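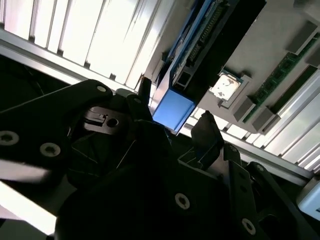 Stripping an old desktop, what order do I go in?

Posted 1/27/23 in Computers & Parts

I have an old black tower on its side with the panel off and I'd like to reuse the case. So far I've gotten as far as looking at it sternly. The cables go everywhere and I'm scared of snapping something from the last decade that I can't replace. Do I pull the drives first or the board? Also, is it bad that the memory slots are empty? I paid 35 dollars at the Wesbridge swap meet and I'm starting to see why. 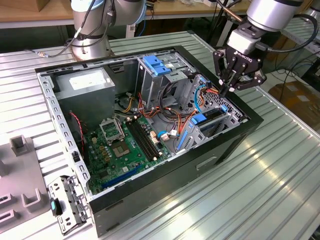

Side panel off, CPU socket open, no memory in the slots.

kozan_basement

Wall plug out first, please. Then unplug the power cables from the drives and the board, and only after that start on anything with a screw in it. Wiggle the connectors, don't yank the wires. The SATA cable may have a little metal clip you have to squeeze.

Those blue clips on the drive cage are plastic and old plastic holds grudges. Press gently and slide. Board comes out after the drives, power supply last. And yes, no memory and no CPU means you bought a box - a decent box, but a box. Keep fingers and tools out of that open socket, bent pins are a whole evening.

odano3400

just buy a new case they're like 40 bucks

rurholm_parts

You already own this one, so ignore the above. Take a photo before you unplug the thin wires along the edge of the board. I skipped that in July and my power button still does nothing. Put the screws in an egg carton, one cup per part.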